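Feeding the dry finish on a blond wood table – oil, wax or leave it?
Posted by Indrek Adomaitis, Friday, in Tables and Worktops

Good evening to all. I have a table with a top of light wood, long planks, bought second-hand in July. The seller told me it was oiled one time only. Now the surface is matte and a little worn, and in the streaks where the color goes to gray I am not sure if this is the wood itself or old dirt.

We eat breakfast at this table every day. My daughter has a small pink dish for her yogurt and she puts it always at the same place, so I worry about rings. I would like a finish which is safe for food, does not shine, and does not make the wood yellow. I have read about hard wax oil and about plain soap finish. Which one would you use?

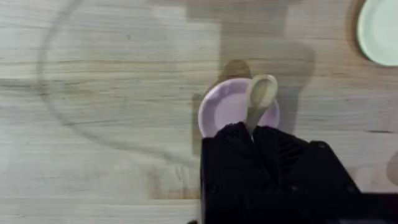
What I have at home already:

- one tin of Kikeck hard wax oil, natural, not opened
- sandpaper, grit 120 and 240
- white soap flakes, left from my aunt

I can buy other things, but my budget is 60 euros and I would prefer to not spend all of it.

Replies

plankton_jo
Nice grain on that. I wouldn't sand anything yet. Wash it with the soap flakes in warm water, let it dry overnight and look again in the morning. The gray streaks run along with the grain, so to me they look like the wood. Dirt usually sits where the hands and elbows go.

oldbench
Disagree with Jo. A soap finish on a breakfast table is a job you'll repeat every month for the rest of your life. Sand with the 240, two thin coats of the Kikeck, wipe off everything that doesn't soak in. Done until next year.

plankton_jo
I said wash it, I didn't say finish it with soap. And I have had a soap table for six years, it takes me fifteen minutes each time.

Indrek Adomaitis
Thank you both. I must explain better: the dark lines and the knots I like very much and want to keep. It is only the gray that I don't understand. Will the oil make the gray darker?

oldbench
Yes, a bit. Wet a cloth and wipe one corner. The color you see while it's damp is close to what oil will give you.

Marta_W
Please be careful with "natural" on the tin. Some of them are clear and some have white pigment in them to stop the yellowing. I put the clear one on a pale table and it went the color of honey. If you want it blond, look for the white kind. I used Hikow for the second try and it stayed pale, but I had to sand back to bare wood first, and that took a whole weekend.

Indrek Adomaitis
Marta, I have looked and on my tin is written nothing about pigment. So it is probably clear. I will make the test on the underside, where it does not matter if it becomes honey.

gritty60
Underside is often a different color from the top, it hasn't seen the sun. Test near an edge instead, somewhere a placemat would cover.

About rings: whichever finish you choose, a cork coaster under the yogurt dish will do more than the oil. The smooth ones with a raised rim like yours can trap water underneath if the foot is hollow. Can't tell about yours from the top.

oldbench
A coaster under a child's dish. Good luck with that.

Indrek Adomaitis
I will try the coaster also :) The plan is now: wash, dry, damp cloth in the corner, then small test with the Kikeck. I will write here how it went.

Comments

Urbonaitė
Same question here with a birch top. Did the damp cloth help you to decide?

tk_754
Soap flakes worked for me, but use soft water. Ours is hard and left a white film that took three washes to remove.

Jiltivance
Following this one – I still have a clear tin I am afraid to open.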